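Publications > Household Food Storage > Leafy Greens > Section 4

We use cookies to remember your reading preferences. Accept | Manage settings

4. Storage of cut and loose-leaf lettuce in the home

4.1 What households were asked to do

The 24 households in the Sorkovau group were asked to keep their lettuce as they normally would for the first part of the study, and to write down each time the lettuce was taken out of the fridge, what was used, and what was thrown away. In September they changed to a set method. The leaves were separated, any brown parts were pulled off, and the rest went into a zip bag with one sheet of kitchen paper. The bag was to be closed with as little air in it as the person could manage without pressing on the leaves.

No brand of bag was required. Most homes already had some in a drawer, and we did not want people to buy new ones for our benefit. Households in the smaller Rurnier group, who joined later, used lidded tubs and are dealt with in Section 5.

4.2 Records

We received 298 usable diary entries for lettuce. Entries were left out if the type of lettuce was not given or if the same bag had been topped up with fresh leaves, as it was then impossible to say how old the contents were. Topping up was more common than we had expected and several people carried on doing it after the instructions were repeated. It seems to be a strong habit, and later studies may do better to record it than to forbid it.

The diary sheet was adapted from the one used in the Sonum kitchen survey. We kept its four-step scale for leaf condition (crisp, slightly soft, limp, spoiled) and added a line for the state of the paper.

4.3 The bag and the paper

Two things came up again and again in the written remarks. The first was the closing of the bag. A zip seal has to be pressed along its full length, and with ruffled lettuce the leaves tend to spring up into the mouth and catch in it. People who filled the bag more than two-thirds full often noted that one corner would not shut. A coloured strip was thought easier to check than a clear one, particularly by those who put shopping away in the evening under poor light.

The second was the paper. Some laid it flat against one side, some wrapped the leaves in it, and some simply pushed a sheet in at the top above the lettuce (Figure 4). We had not said which to do — an oversight on our part — and so the three ways cannot be compared properly here.
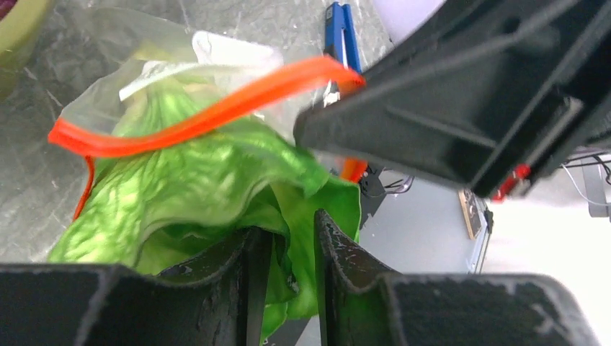 Figure 4. Green lettuce in a clear zip bag with an orange-red seal strip; white paper or tissue tucked in at the top.

Paper that had gone wet through was meant to be changed. Diaries show that this was done in fewer than half of the cases where it was needed, and those bags were more likely to be marked limp at the next entry. Zarei's box trial reported much the same for spinach, although the boxes in that work were opened less often than our bags.

Ruffled types gave more trouble than flat ones. Water from rinsing stays in the folds, and shaking the leaves over the sink did not clear it. Households with a salad spinner had fewer entries marked spoiled, but only a handful owned one and we make no claim from this.

Butterhead was recorded too rarely to be treated separately. Entries for mixed bagged salad were moved to the Appendix, where the purchase dates are also listed.

Reader comments (3)

greensandbeans: Was fridge temperature measured in each home? Mine is much colder at the back and lettuce freezes there.

P. in the allotments: I use a clean tea towel in place of paper and change it every other day. Would like to see that tested.

oldspoon: The link to the Appendix does not work for me.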